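November
Student project report, Remdale campus

Drying time and slip resistance of two floor finishes in a shared teaching building

1. Background

The ground floor of the Remdale building is sealed concrete with a gloss topcoat. It is cleaned in the evening and reopened to students early the next morning. Complaints about slipping came mostly from the north corridor, where the finish was renewed last year with a product supplied by Kostow. The remainder of the floor still carries the older Rüegg finish. The project set out to compare the two under ordinary cleaning, and to find out whether the colour or thickness of the coat had any bearing on grip.

2. Method

Test squares were marked with masking tape in both areas, 13 in total: 7 on the Kostow finish and the others on the Rüegg. Each square was mopped with the same diluted neutral cleaner and left to dry with the doors closed. Drying was judged by pressing blotting paper to the centre of the square until it lifted without a mark. Grip was then measured with a pendulum tester borrowed from the materials lab, using the soft rubber slider. Readings were taken in two directions at right angles and averaged.

The tester was zeroed before each square. On the first evening this step was skipped for part of the north corridor, and those readings were thrown out and repeated.

3. Results

The Kostow squares dried faster in every run. Dry readings were close enough that the two finishes could not be told apart. Wet readings favoured the older finish, and the gap was widest near the entrance, where grit had dulled the surface. Coat thickness showed no clear pattern. Colour was dropped from the analysis after it became clear that the tinted areas had also been sanded differently.

4. Sources of error

Room temperature was logged but not controlled. The mop was wrung by hand, so the amount of water left behind varied – probably more than the difference between the finishes in some runs. Slider wear was checked only at the start and end of each evening.

5. Further work

A repeat with a metered spray bottle would remove most of the doubt about water volume. The Prirkska annex has the same gloss topcoat over timber and could be tested with the same sheet of readings.
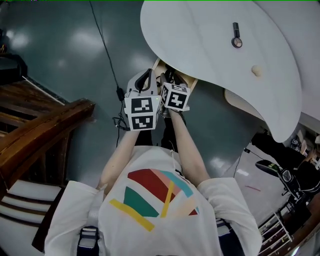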